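제7장 소형 폐기물 용기와 내피 봉투의 관리

학습 목표
1. 페달식 소형 휴지통의 구조를 본체, 덮개, 개폐 기구로 나누어 설명할 수 있다.
2. 용기 치수에 맞는 봉투 규격을 산출할 수 있다.
3. 봉투 교체 작업의 순서를 점검표에 따라 기술할 수 있다.

7.1 개요

앞 장에서는 건물 단위의 폐기물 집하와 운반 동선을 다루었다. 이 장에서는 그 동선의 출발점인 실내 소형 용기를 다룬다. 소형 용기란 사무실, 객실, 욕실, 상담실 등에 비치하며 한 사람이 한 손으로 옮길 수 있는 휴지통을 말한다. 용량은 작지만 개수가 많으므로 관리 인력의 작업 시간에서 차지하는 비중이 크다. 7.5절의 사례로 다룰 잘론톤(Jalonton) 업무동의 경우 비치된 소형 용기는 1352개이며, 이 가운데 페달식이 773개이다.

소형 용기의 관리 작업은 수거, 봉투 교체, 세척, 기구 점검의 네 가지로 구분한다. 수거와 봉투 교체는 통상 한 번의 방문에서 연속하여 수행한다. 세척과 기구 점검은 별도의 주기를 정하여 수행하며, 오염이 확인된 용기는 주기와 관계없이 즉시 세척한다.

7.2 페달식 용기의 구조

페달식 용기는 본체, 덮개, 경첩부, 페달 및 전달 기구로 이루어진다. 발로 페달을 누르면 전달 기구가 그 변위를 뒤쪽의 덮개로 전달하여 덮개가 열린다. 페달에서 발을 떼면 덮개는 자중으로 닫힌다. 감쇠 장치가 있는 제품은 닫히는 속도가 제한되므로 소음이 작다.

덮개 안쪽 면에는 얇은 판의 휨을 억제하기 위한 보강 리브를 두는 경우가 많다. 리브 사이의 홈에는 먼지와 수분이 남기 쉬우므로 세척 시 솔을 사용한다. 페달 윗면의 요철은 미끄럼을 줄이기 위한 것이며, 이 부분 역시 바닥 먼지가 쌓이는 위치이다. 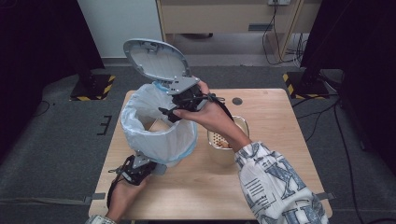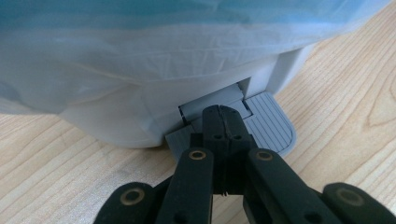 그림 7-1, 7-2 내피 봉투를 씌운 흰색 휴지통

7.3 봉투의 규격과 여유 길이

봉투의 폭은 용기 입구의 둘레를 기준으로 정한다. 납작하게 편 봉투의 폭을 두 배로 하면 봉투 입구의 둘레가 되며, 이 값은 용기 입구의 바깥 둘레보다 커야 한다. 차이가 지나치게 작으면 씌울 때 봉투가 찢어지고, 지나치게 크면 봉투가 고정되지 않아 내용물의 무게로 안으로 흘러내린다.

봉투의 길이는 다음 세 값을 더하여 구한다.
가. 용기의 안쪽 깊이
나. 바닥면을 덮는 데 필요한 길이(원형 바닥은 반지름)
다. 입구 바깥으로 접어 내리는 길이

예를 들어 안쪽 깊이가 200 mm, 바닥 반지름이 80 mm, 접어 내리는 길이가 30 mm이면 필요한 최소 길이는 310 mm이다. 실제 선정에서는 이 값보다 큰 규격 중 가장 가까운 것을 택한다.

접어 내린 부분이 길면 봉투가 본체 하부까지 늘어질 수 있다. 페달식 용기에서는 봉투 끝단이 페달의 작동 범위에 들어가지 않도록 한다. 끝단이 경첩 홈에 끼이면 페달을 밟을 때 봉투가 당겨져 입구에서 빠지거나 찢어진다. 고정 링이 딸린 용기는 봉투를 링에 먼저 씌운 뒤 링을 본체에 얹는다. 링이 없는 용기는 접은 부분을 입구 둘레에 고르게 펴고, 남는 폭은 뒤쪽에서 한 번 묶는다.

7.4 봉투 교체 절차

(1) 덮개를 끝까지 연다. 작업대 위에서 작업할 때에는 손으로 덮개를 젖혀 지지한다.
(2) 접혀 있는 봉투 입구를 위로 올려 모으고 내부 공기를 뺀 다음 묶는다.
(3) 봉투를 수직으로 들어낸다. 걸림이 있으면 당기지 말고 본체를 기울여 위치를 확인한다.
(4) 본체 바닥의 잔류물을 확인한다. 누액이 있으면 닦은 뒤 건조한다.
(5) 새 봉투를 펴서 바닥까지 밀어 넣고 입구를 바깥으로 접는다.
(6) 덮개를 닫고 페달을 두 번 작동시켜 봉투가 걸리지 않는지 확인한다.

클로케로(Clokero) 점검표를 사용하는 현장에서는 (4)와 (6)의 결과를 용기 번호와 함께 기입한다. 점검표의 서식과 기입 요령은 부록 다에 수록하였다.

7.5 사례: 잘론톤 업무동의 교체 주기 조정

이 절에서는 용기별 충전율 기록을 이용하여 교체 주기를 정하는 방법을 다룬다. 기록은 2019년 9월 8일에 시작하여 같은 해 11월까지 층별로 작성되었다. 먼저 충전율의 정의와 측정 시점을 정한 다음, 층별 평균값으로부터 주기를 산출하는 순서로 설명한다.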